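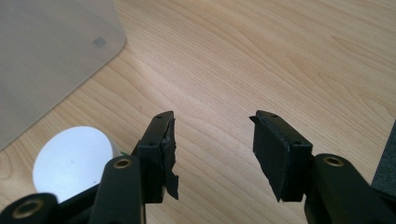 Zalwood Hand-Held Gripper, second version: a review after 209 demonstrations

The Zalwood is a hand-operated two-finger gripper with a camera mount, sold for recording manipulation examples without a robot present. Our group in Brurkevdale bought two units in May to collect training data for a tabletop sorting policy. This review covers the gripper, the finger pads, and the recording software it ships with. Both units were bought at list price.

What was tested

The task set was small: pick up a container, move it to a marked spot, let go, return to the start pose. Objects were cups, lidded tubs, folded cloth and flat cards. Kittipong Phromma and I did most of the recording. Tassanee Mahawong trained the policies and rejected whatever she could not use. One unit was used every working session. The second was kept for comparison and saw 17 demonstrations in total.

Mechanism

The linkage is the best part of the product. The arms are black and stiff, with brass bushings at the pivots, and we have not measured any new play in the joints of the heavily used unit. Trigger travel is long, with an even pull through the whole range. That matters for the data, as a sticky trigger produces a step in the gripper width signal and the policy will learn the step. The first version had this problem near full close. The second does not.

The fingers are narrow and squared off at the end, and they lean in toward each other. Small screw holes on the top faces take Zalwood's own tip attachments, which we did not buy. The narrow tips are good for cups and tubs. They are poor for cards lying flat, where the operator has to drag the card to the edge of the desk first. If your robot cannot copy that drag, leave flat objects out of the set.

Weight is acceptable for a 19-minute session. After that both of us began to let the wrist drop, and it shows in the recorded trajectories as a slow downward drift in the approach. We now stop at the 19-minute mark and swap operators.

Pads

The pads are the weak point. Each finger has a black pad on its inner face. On our main unit the left pad is now torn, with a ragged edge and a flap hanging down past the finger block. The right pad is still close to its original shape: straight sides, a flared top corner, slight fraying at the lower edge.

The uneven wear has two effects. The first is mechanical. Light tubs turn in the grasp when the torn side touches first, and the operator corrects for this without noticing. The correction goes into the data set as if it were part of the task. The second is visual. The fingers are in view of the camera in every recording, so the outline of the left finger in late sessions differs from the outline in early ones. A policy trained on late sessions only and run on a robot with new pads did worse in our tests than one trained on a mix. The sample was small and I would not put a number on the difference.

Zalwood sells pads in pairs. Fitting a pair took us one cleaning pass with alcohol and an overnight wait for the adhesive. The manual gives no replacement interval. Our rule is now to replace both pads at 94 demonstrations, or at the first visible tear, and to write the change into the session log. Replacing only the bad side is a mistake — the new pad is thicker than the used one and the closed position shifts off center.

Camera view

Both fingertips stay in view at full open, with plenty of work surface between and beyond them. The linkage arms take up the lower corners. Anything close to the operator on either side is partly hidden by them, so place target objects forward of the tips at the start of an episode.

Surface matters too. Our desk is pale with strong wood grain, and tracking held well on it. On a plain white table with no pattern, we lost tracking often enough that we gave up on it. Soft, even light is better than a desk lamp. Bright patches in the middle of the desk wash out the grain and take away the features the tracker needs.

Software

The bundled recorder, Eynon, does its job and little else. Start and stop are on one button. Episodes are saved with a time stamp and a width calibration value, which has to be redone after every pad change. Eynon does not remind you. We lost an afternoon of recordings to a stale calibration, found only when Tassanee plotted the closing widths and saw negative values.

Export to Desance format works from the command line. Export from the menu drops the operator notes field. Zalwood support confirmed the fault and suggested the command line.

Of the 209 demonstrations, most rejects came from operator error: late release, a hand crossing the view, an episode begun before the fingers were fully open. None came from the linkage.

Verdict

Recommended for small groups collecting tabletop examples, on the condition that pads are budgeted as a consumable. Order at least two spare pairs with the unit; ours shipped separately and arrived nine days after the gripper. Groups working mainly with cards, sheets or other flat objects should look at a wider finger.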